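I got to Visser's workshop in Pranstead expecting noise, and what I got first was coffee. The woman who runs the finishing room (she asked me to leave her name out, fair enough) has been there 14 years and talks faster than I can write.

Since September her team has been teaching a gripper system called Skelier to handle tabletops and drawer fronts. You hold the gripper yourself and go through the job by hand. "My first week I felt ridiculous," she told me. "I've been picking up wood my whole life, and now I'm learning to do it with two black fingers!"
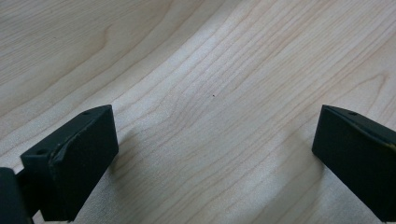 Joltik
Staff writer, shop floor and trades

So has it changed her day? "My shoulders, mostly," she said, laughing. The shop finishes more than 1,000 pieces a month, and the lifting used to land on whoever was closest.

She's less sure about the looking. A person spots a dark speck on pale wood and stops. "You want to rub it with your thumb. How do I teach that?" For now every piece still goes past a human before it ships, and she wants it kept that way.

I asked if people were worried about their jobs. She took a while with that one. "Some are. I was. They moved two of us to repairs and I like repairs, but I'd have liked to be asked." Then somebody called her over to the sander and off she went.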